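Budgeting for a two-armed mobile manipulator: what goes in the tender

By Divina Tolentino
November 2025

Most facilities groups that ask for pricing on a two-armed robot ask for the unit price first. It is the least useful figure in the file. Standance, which plans equipment purchases for aged-care and hotel operators, now starts with doorways and washrooms and works back to the hardware from there.

The reasoning is practical. A washroom door is where reach, base width and gripper opening all meet, and a machine that can't manage one will need an attendant on every round. Simulation puts a price on that before any money is committed.
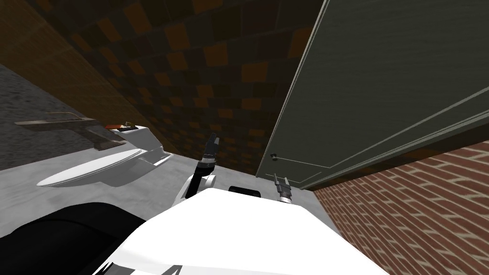

Standance budgets 400 hours of simulated trials per site type. Licences are billed monthly, so the hours should be bunched together. Sala, a regional motel operator, spread its trials across two budget periods and paid for idle seats in both.

Room models are the other cost. Fixtures, wall finishes and door hardware should be modelled from the operator's own drawings, with the swing of each door checked on site. A generic library room is cheaper, but its clearances belong to somebody else's building.

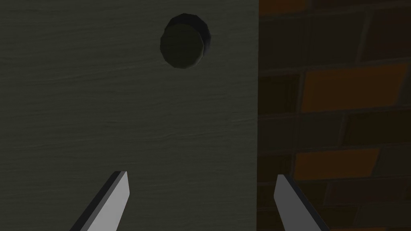
Grippers and spares

Two-finger grippers remain the sensible default for a first purchase. Price the second arm as a separate line - some suppliers fold it into the base unit and then charge full rate for its replacement. Udora quotes each arm, wrist and gripper individually, which makes comparison slower and the maintenance forecast a good deal better.

Allow 2 spare finger sets per machine. Fingertips wear against door edges and metal fittings, and freight to regional centres can take longer than the repair.

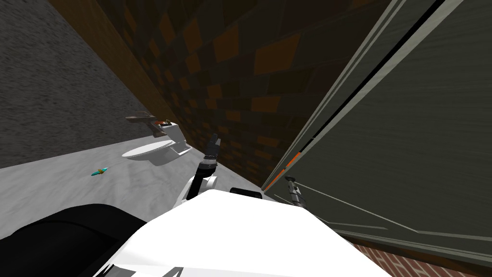

Simulated washroom trial, with one gripper raised and the second beside the grey panel.

Strazds, a mid-sized hotel group, revised its plan in October after reviewing its trial logs. It kept the two-armed configuration, dropped an optional lift module and moved $2000 per machine into operator training. Cheques to the supplier are now tied to acceptance tests in the client's own rooms. 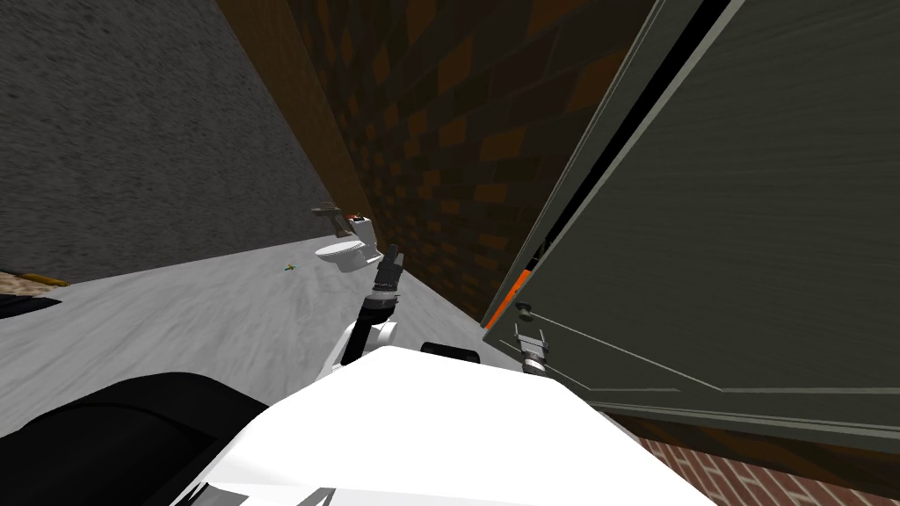
Acceptance criteria should be written before the tender is released. State the door type, the direction of swing, the starting position of the base and the number of permitted retries. Simulated results can be used to shortlist suppliers, but final payment should wait for the same test on the physical unit, at the operator's site and under its normal lighting.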